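Perkcombe Public Library
Board of Trustees, Regular Meeting
Minutes, Jul 29, 2024

Call to order
The Chair called the meeting to order. A quorum was present. The minutes of the previous meeting were approved as submitted.

Item 1. Reading room shelving
The Director reported that the Soomro branch shelving order, placed with Skandard in March, has been delivered in part. The remaining 57 units are expected before the fall schedule begins. The Board agreed to hold final payment until delivery is complete.
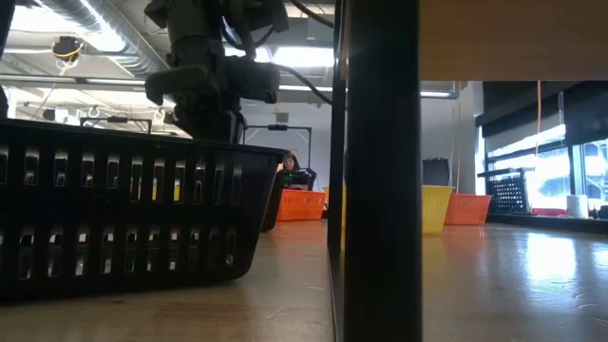
A trustee asked: When will the Soomro reading room reopen to the public?
The Director answered: The room will reopen two weeks after the last units are installed, and notice will be posted at both branches.

Item 2. Summer reading program
Registration closed with 185 children enrolled. The Board discussed whether the weekly story hour should continue into the school year. Staff hours are limited, and the Millero branch already runs short on Saturday coverage. The matter was referred to the Director for a staffing plan.

Item 3. Overdue fines
The Board reviewed the draft policy ending fines on children's materials. Charges for lost items would stay at replacement cost. Several trustees asked that the wording on damaged items be made plainer.

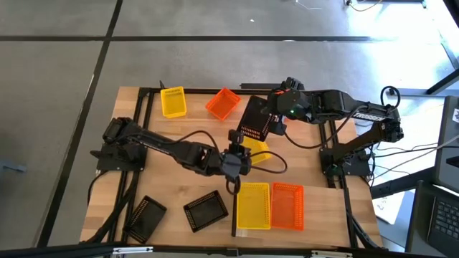 The Director will also add a paragraph on interlibrary loans, which remain subject to the lending library's own rules. Motion to adopt the policy with these changes was made and seconded. Motion carried, eight in favor, none opposed.

Public comment
One resident requested longer evening hours at Millero. The request was entered in the record.

Adjournment
There being no further business, the meeting was adjourned.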